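Kitchen bench notebook
30 October 2019

Long day, good coffee, and I want to get this down while I still remember which parts I was sure of and which parts I only wanted to be sure of. The question on the whiteboard is the same one we wrote up there in July: can the arm do a plain kitchen chore from start to finish with all of us keeping our hands in our pockets? Today was for the clearing-up chore, meaning toy food off the plate, plate out of the way, board left free for whatever comes next.

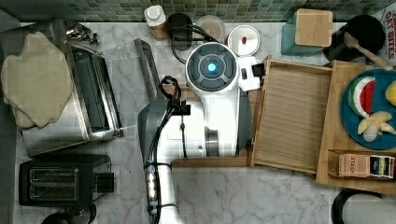
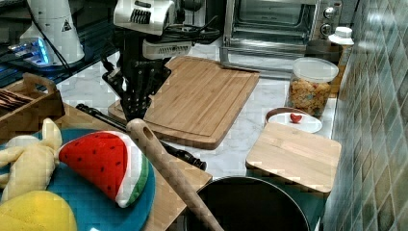 Same counter both times, teal plate and toy fruit included.

I should say first that I came in expecting to be cross by lunch and I wasn't. We ran 100 tries of the single pick (one piece of food, from the plate to the tray) and then moved on to the full chore, which we got through 6 times before I called it. The single pick is getting to be dull, and I mean that as the warmest praise I have. The lemon is the easy one. It is round, it forgives you, and if the fingers come in a bit crooked it rolls into them and everybody looks clever. The banana is a different animal altogether. Those peel segments stick out every which way, and the planner keeps picking one of them as the best place to grab, so up it comes dangling by a corner and swinging like a wet sock. Sometimes it gets to the tray that way. I counted those as successes, with a little star next to them in the log, and I'd like somebody to argue with me about the star.

The watermelon is in between. Flat side down it's fine. On its edge it tips the moment a finger brushes it, and then the arm goes for where it used to be. I think Jadoon (our grasp scorer, for anyone new reading this) is trusting the first look too much and not taking a second one on the way down. There was a setting for this once. I remember turning it off in the summer to save time, so I have only myself to write a stern note to.

Now the full chore, which was more interesting and a good deal slower. Out of the 6 runs, 2 went all the way through. The other ones stopped at the plate. Picking things off a plate is one skill and picking up the plate is quite another, and I had been lumping them together in my head as "clearing." A person just slides a thumb under the rim, doesn't think about it, and is already talking about something else. Our fingers want to come straight down from above, and from above a plate offers you almost nothing to hold. The runs that worked did so by nudging the plate along until the rim hung over the edge of the board, and then pinching it there. Lovely to watch! I'd be happy to have that happen on purpose.

Time is the other thing. The better of the good runs took 241 seconds by the log. I did the same job myself afterward, with one hand, holding my coffee in the other, and I didn't bother to time it. If you asked me whether I'd want this at home, I'd say yes, if it could work while I was out and if I trusted it around anything made of glass, and I don't yet. My sister asks me this every time I see her and I've been giving her the same answer for so long that she finishes it for me.

Still, think back to July, when we couldn't get the lemon. I went and looked at my old pages over lunch and the whole entry for one afternoon reads "lemon, no." So something has moved, and a fair bit of it was the calmer approach speed, which I fought against at the time and was wrong about.

Notes for whoever has the bench next:

Turn the second look back on in Jadoon before doing anything else, then repeat the watermelon on its edge. Leave the speed alone.

Ralturum lost its calibration once, after the restart. Redo it if the fingers seem to land short on the left. I did it by hand and it held for the rest of the day, but I don't love it.

Saveo want to know if we can show them a chore by the end of the year. I'd offer them the single pick and talk frankly about the plate. They sell kitchen fittings, they've seen people drop plates before, they can take it.

The Zuvevano finger pads are worn on the inside corners. I've put in for a new pair. Until they come, swap left and right so the wear evens out.

Tomorrow I'd like to try the rim nudge as a proper step of its own, with the plate started in a few different spots on the board, and see if the trick is something we can teach or whether I just got lucky twice. I'll start with the plate empty and put the fruit back once it behaves.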